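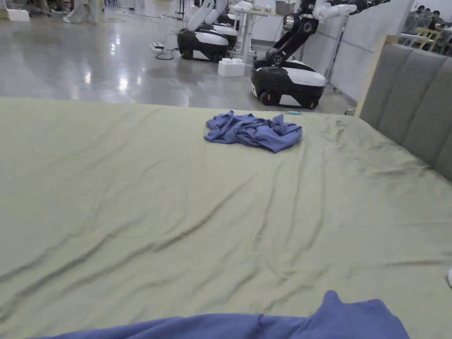 Zukach bed cell, Dilholm: set-up and upkeep

The bed cell at Dilholm handles loose cloth on a full-size bed, and most of the work in keeping it going is in the floor, the cables and the gripper. This gallery page covers how the cell is laid out, what gets checked and what has been changed. The test surface is the bed with its sage-green fitted sheet, and the sheet is used creased, with long folds running across it and a crumpled blue cloth on the far half. The mobile units are kept on the open floor past the bed, on the polished grey surface that gives so much trouble with reflections.

Last revised Dec 10, 2019. Older layouts are on the Zudivum page.

Bed and headboard

The headboard is the fixed reference for the whole cell. It has a light wooden edge and a grey padded face with vertical channels. The wooden edge is the part used for alignment. The padding moves when leaned on and should not be measured from.

If the bed has been shifted, even by a hand's width, run the reference routine again before any arm motion. The stored bed position is not corrected on its own. A shift along the headboard shows up as a steady offset in every grasp. A twist shows up as good grasps near the headboard and poor ones at the other end, and is easy to mistake for a gripper fault.

Sheet

The fitted sheet must be hooked on at all corners. Do not smooth it. The creases are part of the task, and a flat sheet gives depth readings that look better than they should. Change the sheet when the elastic no longer holds it down. A loose corner lifts with the cloth and the arm stops on a force limit.

Replacement sheets should be the same green. A patterned sheet was used in January and the cloth outline was lost wherever the print had a strong edge. The old pattern file is kept under Nasr, along with the runs made on it, but none of the current settings apply to it.

Cloths

Blue cloths are used against the green. They are washed without softener, which changes how the fingers hold. Retire a cloth when the hem starts to fray - loose threads wrap around the finger pivots and have to be cut out.

Cloths are dropped onto the bed from hand height and left as they fall. Do not fold or tidy them.

Small items on the sheet

Pen caps, clips and the like should be off the sheet before a grasp run. The gripper closes low, with the finger pads pressed lightly into the mattress, and a hard item caught under a pad will mark it. A marked pad still grips but tends to let go on one side during the lift. If this happens, look at the pad first and leave the grip force setting alone.

Mobile bases

The bases are parked on the open floor past the bed. Black drive wheels are fitted on all units at Dilholm. They pick up lint from the cell faster than expected, and the lint packs in behind the hub.

To clean a wheel:

Switch the base off at the main switch and wait for the status light to go out.
Put the base on the service blocks. Do not tip it with the arm raised.
Turn the wheel by hand and pull out lint with a hook. Avoid blades near the seal.
Wipe the tread with a damp cloth and let it dry fully.
Lower the base, switch on and drive one slow straight line. It should not pull to either side.

A wheel that squeaks after cleaning usually has lint left behind the hub. One that squeaks only in turns has a worn bearing and goes back to the bench.

Floor

The polished floor mirrors the overhead lights as streaks and spots. The obstacle detector used to read these as raised edges and the base would stop in open space. The fix was to mask returns below floor level and to lower the exposure on the front sensor. Neither setting is kept after a full reset, so both have to be entered again by hand. They are in the Zukach start-up file, under floor.

Do not wax the floor. Mop it with plain water. Cleaner residue leaves a film on the wheels and the odometry drifts - a base that comes back short of its parking mark after a mop is almost always running on film.

Power and cables

Mains for the open floor comes through a white power strip laid on the surface, with black cables run from it. This is the weakest part of the layout. A base that drives over a cable will usually clear it, but the bump is enough to upset the arm position, and the next grasp lands off to one side.

Rules for the strip:

The strip stays on the far side of the bases from the bed during runs.
Slack is looped by hand and laid flat. No tight coils.
No cable crosses the line between a parking mark and the bed.
Unplug chargers at the strip, never by pulling at the base.

A ceiling drop has been priced and is planned with the next lighting change. Until then the cable check stays on the start list.

Arm and joints

The arms, one black and articulated, the other with white segments, are mounted on the base. Park them raised before the base is moved. A low arm catches the bed edge on the turn and the shoulder brake takes the load.

Joint check, done with the brakes on and power off: hold the arm near the wrist and rock it gently. Play that can be felt at the wrist is normal up to a point. Play that can be heard is not. Log which joint it comes from, tag the unit and swap it out. Do not tighten joint screws in the cell. They are set with a torque driver at the bench and marked with paint, and a broken paint line means the joint needs to be set again.

Grease is renewed every 1000 hours of arm time. The counter is on the service screen. It counts powered hours, not motion, so a unit left on overnight will come due early. Leave it that way.

Gripper

Gripper faults are the most common entry in the log. In order of how often they turn up: worn pads, lint in the pivots, loose cable at the wrist plug.

Pads are changed in pairs, and the old pair goes in the scrap bin even if one side still looks good. Clean the seat with alcohol, press the new pad on from the heel towards the tip, and hold it for 60 seconds. Leave the gripper alone for 9 hours before a run. Shorter times have been tried and the pads creep.

After a pad change, run the open and close test for 100 cycles with no cloth. Watch the closing point. If it wanders, the finger zero has to be taught again:

Open the fingers fully and let them settle.
Close on the steel gauge at the lowest force.
Store the zero.
Open, close again, and compare. Repeat from the top if the readings differ.

The wrist plug should click. If it has to be pushed twice, the latch is worn. Tape is not an accepted repair.

Start list

Bed against reference, headboard edge clean.
Sheet hooked on, small items off.
Cables clear of the drive line.
Wheels free of lint.
Floor settings loaded - check this again after any reset.
Arm raised, wrist plug latched.
Gripper zero within limits.
People clear of the marked area before arm power goes on.

Open items

The front sensor on one base loses its exposure setting without a reset. The supplier has the logs. A spare sensor is in the Dilholm stores, second shelf, in the box marked Nasr.

The headboard edge is picking up scuffs at bed height. They do not affect the reference yet. A clear strip has been ordered and will go on along the side edge only, and the reference routine has to be run again once it is fitted.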